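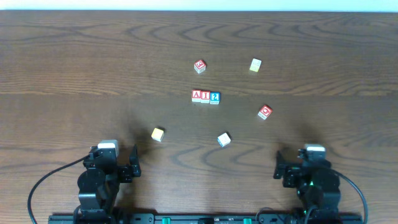
Both grippers at the table with the letter blocks. The row reads AI2.

Workport shared workshop
Two-arm build, February meeting
Started 7:15 p.m.

Present: Leanne Lightfoot (chair), Wai-kit Peng, Ka-ming Hsiao, Karim Tannous (notes)
Apologies: Chia-hao Sin, who sent comments by email

1. Last month's notes
Accepted with one change. The spare servos were ordered by Ka-ming, not Karim.

2. Base and wiring
Ka-ming would like the arms left on the rail between sessions. Taking them off means setting the zero positions again, and that used up most of the evening last time. Leanne agreed as long as the power supply is unplugged and the rail goes on the top shelf. Wai-kit asked for strain relief on both cables before any faster moves are tried. Ka-ming has clips at home and will bring them.

3. Wrist cameras
Wai-kit went through the settings. Exposure is still on automatic and the picture smears when an arm moves quickly.
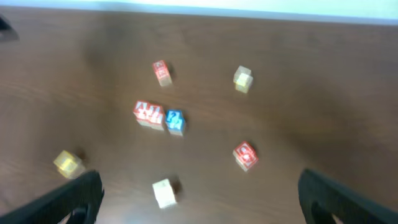

Printed letters are hard to read at that speed, so sorting by letter is on hold and we will sort by color for now. Chia-hao's email suggested a fixed short exposure and a second lamp. Wai-kit will try the exposure first. Karim asked if the arm could just stop before each reading. It could, but Wai-kit wants to see what the short exposure does before adding pauses to the program.

4. Finger pads
Two kinds of pad were discussed, the textured ones now in use and the softer sheet from Firna. Leanne prefers to stay with the textured pads until there is a reason to change. Ka-ming would still like to try the Firna sheet on one finger. Agreed that he can, after the color sorting is working.

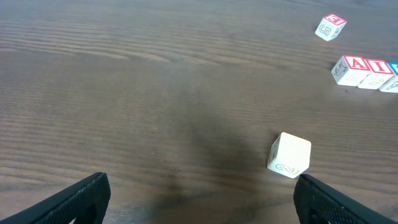

5. Shadows on the table
The arm puts a soft shadow on the wood between the fingers. Karim thinks the lamp should go farther to the side. Leanne said the lamp bracket is shared with the Ionescu clock project and has to be put back where it was at the end of the evening.
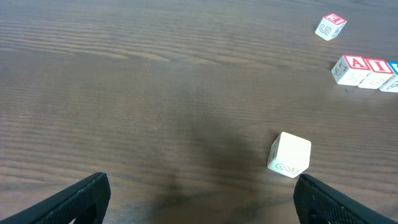

Gripper camera, with the 2 block nearest and the E block farther off.

6. Money
We have $100 left. The Beson lamp is $15 and was approved. No other spending until March.

7. Actions
Ka-ming: cable clips, label both power leads
Wai-kit: fixed exposure, send settings to Chia-hao
Karim: buy the lamp, give the receipt to Leanne
Leanne: ask Workport for the same table next month

Closed 8:40 p.m.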